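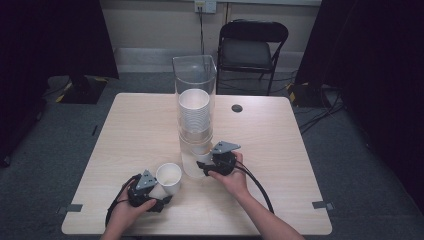

Equipment planning meeting, March
Present: Ilham Bensaid (chair), Asmaa Ezzat, Vinh Ngô, Abdelghani Badawi
Apologies: Doaa El Idrissi
Minutes taken by Asmaa Ezzat

1. Last minutes
Accepted. Vinh's correction on the cable order has been added.

2. Gripper pairs
Vinh asked for a second pair of hand-held grippers from Rivemo, quoted at $2,529 with shipping. Ilham asked what the second pair would do that the first does not. Vinh said two tables could run at the same time. Abdelghani pointed out that we have people for one table on most afternoons and the second pair would sit in a drawer. Ilham was also not happy that the quote leaves out spare cables – the last one did too, and we paid for them later.
Not approved. Vinh to come back with a staffing plan and a full quote.

3. Cup task
Vinh reported 47 usable recordings, against a target of 300. Ilham does not believe the target can be met by the end of the quarter and wants that written down. Vinh disagrees. Asmaa asked whether a run with water in a cup should count the same as a dry one. No agreement, left open.
Paper cups: buy one more carton, no more until the count improves.

4. Stanari arm
The sales rep from Stanari offered a 90 day trial. Abdelghani read the terms and found that return freight is ours. He also noted that their demo video shows only rigid boxes. Ilham will not sign anything until the arm has been shown picking up a paper cup without crushing it.
Abdelghani to ask for a live demo, at their cost.

5. Service contract
Belkadi's renewal came in higher with fewer visits. Doaa sent a note in favor of renewing. Held over until she is present.

6. Other business
Tape for table positions is running low. Asmaa to order from petty cash.

Meeting closed 4:10 p.m.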